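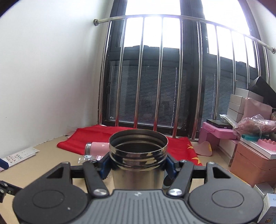 Photo: Vratislav Kolář

1/ I spent most of July moving a mailing list from one newsletter service to another. The list belongs to Bonava, a shop that sells bags and travel bits, and I've written its emails for a few years. I'm putting my notes up here in case they help someone with a similar job.

2/ The old service was Paulík. It did what we asked of it. The price went up in steps as the list grew, and we had just gone over a step. The new one is Tralter. I don't get anything for mentioning either.

3/ Before exporting anything I read through what was on the list. There were a lot of addresses from a prize draw the shop ran before I started. Most of those people had never opened an email. I'd been sending to them every month and wondering why our open rate looked poor.

4/ So the first job was a "do you still want these?" email. Plain text, one link, no offer. The subject line was "Shall we keep sending these?" I gave people two weeks and sent one reminder, to those who hadn't clicked.

5/ I sent it in batches of 1000 so the owner could keep up with any replies. More people wrote back than I expected. A fair few only wanted to know where their order was, so if you try this, tell whoever looks after the inbox first.

6/ We lost a large part of the list. The owner wasn't pleased when she saw the new total. I showed her sales from the last few mailings, and hardly any had come from the people who dropped off. She agreed to leave it there.

7/ Exporting. Paulík gives you a file for subscribed, one for unsubscribed and one for bounced. Take all 3. The unsubscribed file matters most. If you leave it behind and someone later adds an old customer file, you'll be emailing people who told you to stop.

8/ Tags were the slow part. We had 131 of them. Some were spelling variants of each other, and some were for sales that ended long ago. I put them all in a spreadsheet and wrote next to each one what it was for. If I couldn't say, it went.

9/ What we kept: where the person signed up, whether they've bought anything, and which of the 2 newsletters they get. I've had one request since then for a group I couldn't make from those, and we managed without it.

10/ The template didn't carry over. I tried pasting the old code in and the columns fell apart on a phone. I rebuilt it from scratch as a single column with the logo at the top, a short intro, the items and a footer. It took me a morning.

11/ Check the footer by hand. Ours still had the shop's previous postal address in it, and had done for ages. The unsubscribe link in the imported version also pointed to the old service. That would have been a bad one to miss.

12/ Sending domain. You need to add some records where your domain is looked after so that mailboxes trust the new sender. Tralter lists what to copy. Ours was with a firm called Plerkero, whose control panel adds the domain name to the end of whatever you type, so I ended up with it in there twice. I spent an afternoon on that.

13/ Don't send to everyone on the first go. I started with people who had opened something recently, then added the rest over the next few mailings. Bounces stayed low. I can't prove the slow start was the reason, but it cost us nothing.

14/ Sign-up forms are easy to forget. The one on the home page was simple to swap. There was another in the checkout, and a third on an old gift guide page that still gets visits. I found that one by searching the site for the old service's name.

15/ Also the welcome email. It's the one new people see first and I hadn't read it in a long time. It promised a weekly newsletter (we're monthly) and a discount code that no longer worked. I cut it down to four sentences and took the code out.

16/ Someone asked whether we kept the old reports. Yes, but only as a spreadsheet. The numbers don't compare well in any case. The two services count opens differently, so I've started a new sheet and only look at clicks and orders now.

17/ On cost: the bill is almost half what it was, and part of that is the shorter list. If we'd stayed with Paulík and cleaned the list there, we'd have saved some of it anyway. Worth working out before you decide to move.

18/ Would I do the tidy-up again without moving? Yes, and I've put it in the calendar as a yearly job. The move itself I'd rather not repeat for a while. The old account stays open until the end of the billing period in case I've missed a file.

19/ A couple of people have asked for the wording of the "do you still want these?" email. Here it is: "Hello. You signed up for emails from our shop. If you'd like to keep getting them, press the link below. If you don't press it, we'll take you off the list and you won't need to do anything else."

20/ The link went to a page that said "Thanks, you're staying on the list" and had a link back to the shop. Feel free to copy any of it. Next job is the order confirmation emails, which come out of a different system and still have the old logo on them.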